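Toy Washing and Lost Small Things: Frequently Asked Questions

Torham Play Library, Pirkavbridge
Page kept by Nermina Milošević

Who can borrow from the play library?
Every family living in Pirkavbridge or Gurkstead. You need a card, and the card is free for children under school age. At present we have 779 toys on the shelves.

How long can we keep a toy?
You can keep it for 3 weeks. If no other family has asked for it, you may extend one time at the desk or by telephone.

Do we have to wash toys before we return them?
Please wipe them with a damp cloth. The full washing we do ourselves, next to the sink, every Friday morning. Toys with batteries should not be put in water at home, even if the box says it is possible.

What do you use for washing?
Warm water and a small quantity of ordinary dish soap. For plastic food, bottles and other hard toys this is enough. Rope toys and twisted toys need more patience, as dirt stays between the turns. We go along them with a soft toothbrush and leave them to dry until the next day.

My child has put something of ours in the toy bag. Can I get it back?
Yes, very often. We empty each bag on a tray before the toys are sorted, and we look for things which are not on the list. The most usual finds are hair clips, coins, socks and keys. Please call us soon, and tell us how many keys and what kind of ring.
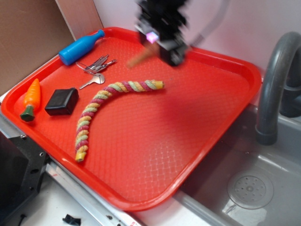 Teodora Perić wrote to us that she had searched for her house keys for two days before she thought of the play food bag, and she asks other parents to turn the bag upside down at home first. We agree with her. It takes one minute.

How long do you keep found things?
Keys we keep for 16 weeks in a closed drawer at the desk. Other small things stay in the basket by the door until the end of the season.

A piece is missing from our set. Must we pay?
Not for one piece of play food. A carrot or a bottle can be replaced from our spare box. For a puzzle or a board game, please search once more at home and then speak with Mattes Wendt at the desk. He decides together with you what is fair.

May I give you toys which we do not need any more?
Gladly, if they are clean and complete. In November we cannot accept donations, as the shelves are being counted. Soft toys we can take only when they are new.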